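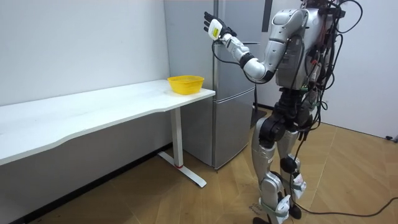 Ticket 259: Fridge in the Plerkeck kitchen, door not staying shut

Status: Closed
Opened by: Wenjie Wei
Handled by: Drilton Building Help

Wenjie Wei, 8.50 am
Good morning, and sorry to be back so soon after ticket 246 (the dripping tap, which has been lovely and quiet, thank you!). This time it's the tall silver fridge past the end of the long white desk. The door closes perfectly well if you lean on it, but if you only give it a gentle push it drifts open again by a finger's width, and then the motor runs and runs. I came in this morning to a puddle of condensation on the top shelf and some very soft butter. The display was showing 9 degrees when it's normally set to 4. I've moved the milk to the little fridge upstairs for now.

Drilton Building Help, 9.25 am
Morning Wenjie, no need to apologise at all, and I'm glad the tap is behaving. A door that drifts is usually one of two things, a tired seal or a fridge that's leaning forwards a touch. Could you try the paper test for me? Shut a strip of paper in the door and give it a little tug, then do the same at the top, the middle and the bottom. It should grip everywhere. And while you're down there, have a look at the front feet and tell me whether both of them are touching the floor.

Wenjie Wei, 10.10 am
Paper test done. It grips nicely along the top and down the hinge side, but at the bottom corner on the handle side it slides straight out. I ran a finger along the seal there and it was sticky with what I think is old orange juice, with a good few crumbs stuck in it for company. The front feet both touch, though one is wound further out than the other. The wooden floor looks level to me but I haven't got a spirit level, only a marble, and the marble rolled towards the desk.

Drilton Building Help, 10.30 am
I do like the marble! Right, seal first. Warm water with a small squirt of washing-up liquid, a soft cloth, and an old toothbrush for the folds. Please don't use bleach or anything gritty on it. Dry it well, then warm that bottom corner with a hairdryer on the low setting, keeping it moving, and ease the rubber outwards with your fingers until it sits proud again. After that, wind both front feet out by the same amount, a half turn at a time, so the fridge tips back very slightly. Have someone steady it while you do that bit. It's heavier than it looks when it's full.

Wenjie Wei, 2.15 pm
All done, with borrowed hairdryer. The seal came up beautifully, I had forgotten it was meant to be pale grey. I gave the feet 2 half turns each and the door now swings shut by itself from a hand's width away. The paper grips at the bottom corner too, though not quite as firmly as at the top. Display is down to 6 and falling.

Drilton Building Help, 2.40 pm
That sounds very promising. I'll leave this open overnight. If the corner gives up again we'll order a new seal through Skundness, who have ours in stock.

Wenjie Wei, 8.45 am, next morning
4 degrees, dry shelf, firm butter. Milk is back downstairs. Happy for you to close this one, and thank you for being so patient with me.

Closed by Drilton Building Help, 9.05 am. Seal to be checked again in April.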